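Blocks in a bin – the Dustthorpe gallery

Mostly bits and corners of the block store, and one proper picture to start you off. 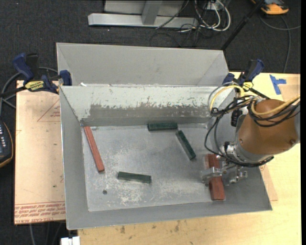
Photo: Dustthorpe Workshop gallery, January

Three green blocks and two red ones, lying any old how on the bare metal floor. I do love the dark green against all that grey! The thin red one over by the left wall is my favourite (I've got a soft spot for the long ones), though the wider, browner red has its fans too.

Now, the bin. We got it from Clillwood along with 2 others, and I've grown very fond of it. Look at the floor – scuffs, smudges, pale scratches all over, and the worst of it towards the front. The back wall is just as good, whitish at the top and then a dark worn band with a ragged edge where the coating has rubbed away. Someone at Wiegand offered to recoat the lot for us and I said no thank you very much, I like it like this.

There's a little round hole in the floor as well, and I get more emails asking after that hole than anything else on the site. Sorry, no idea!

The full set of blocks comes to 553, kept on 11 shelves in the back room, and I've been sorting them by colour all winter with the radio on. Around 40 still need a home. The greens are finished, the reds are nearly there, and the yellows I'd rather not discuss.

More pictures once I've done the Fomance crates, probably in March if the heating holds out.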